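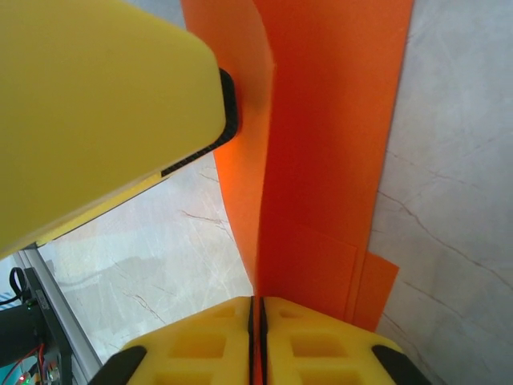 Home Projects Grants Reports Contact
Search this site Search

Trotstead Paper Room: progress report to the Ntuli Fund, October

We're two months in and the paper room is properly busy! The big job this period was the orange stock, which is for the lantern procession at Clustonmont, and I'm delighted with how folding and sorting is coming along.

Large sheets are being bent into a soft curve first, with the crease left until later. Jadwiga Makowska pushed for this after our first batch came out with white cracks along the folds, and she was right. The colour looks deeper where the sheet bows, too, which should be lovely once there's a light behind it. Smaller rectangles are kept with the large sheets so each set travels together (they slide about terribly, so Petro Lytvynenko is trying paper bands).

Our evening sessions now have 30 regulars, and we've had to add a second one at 6.30 to fit everybody in. Jolene Whitelaw has taken on the later group and they adore her. Several people who came only to fold have started designing their own shapes, and one of those, a sort of long seed pod, is going into the procession.

Money: we've spent £99 on orange stock out of the materials line, all from Drorkholm, who also let us have their offcuts free. Storage is the one real headache. The shelves by the sink are too damp for paper, so Svitlana Hrynyshyn is asking the building manager for the dry cupboard upstairs.

Next up: finish the orange sets, start on the yellow, and hold a trial hanging in the hall. Do come along to that if you can, we'd love to show you! Severyn Stetsiuk will send the time once the hall booking is confirmed.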